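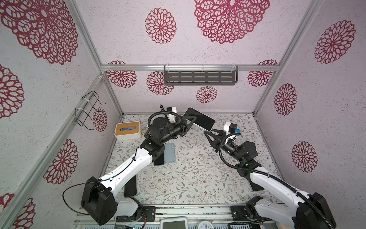 Posted by doilydiva8 in Walls & Paper
September, 9:14 pm
1,868 views

So the walls are up and I'm in love!! Pale pinkish-white textured paper with the big dark red flowers, and I know, I know, half of you told me to go plain. I went back and forth for weeks between this and a stripe from Cattaneo, and in the end the flowers kept winning. They remind me of the doilies my grandmother had on every flat surface she owned.

The floor is the mat with the thin vines and the tiny brown and pink blossoms on cream. My question is whether the two patterns fight. My sister says yes. I say the mat is quiet enough to get away with it.

Also, does anybody know how to clean textured paper without roughing it up? I've been scared to go near it with anything wet.

----

hingeandbracket wrote:
Gonna be the grump here, sorry. I like the walls and I like the mat, but I wouldn't put them together. Dark red that size wants a plain floor. A flat cream or even a gray would do it.

----

Marrowfat wrote:
Disagree with hingeandbracket! The vines are so thin and pale they read as plain from any distance. And there's cream in the mat and pink in the wall, so they're cousins. Keep it.

What's the dark gray perforated shelf on the crossbar? I want one for my craft corner - those rows of slots would be perfect for S-hooks. Are the clear hooks strong enough to hold it?

----

doilydiva8 wrote:
Marrowfat, it's a Relis, the long one. The clear hooks are plastic and I wouldn't load it up with jars, but for light stuff they're fine so far. The black wire rack on the side is just zip tied to the rail (white ties, all I had in the drawer).

----

Fadisberg_Flats wrote:
For cleaning, dry soft brush, top to bottom, and stop there. I used a damp sponge on mine and got a shiny patch that still bugs me 2 years later.

----

hingeandbracket wrote:
Seconding the dry brush. And swap those white ties for black while you're at it, they jump right out at me.

----

rostero_fan wrote:
How did you deal with the pattern at the corners? I ordered the Rostero sampler and every flower I liked was too big to land anywhere sensible.

----

doilydiva8 wrote:
I didn't, really, lol. I got a really big one up at the top center of the back wall and let the rest fall where they fell. Black ties are on the list. The mat stays for now - my sister can complain when she visits.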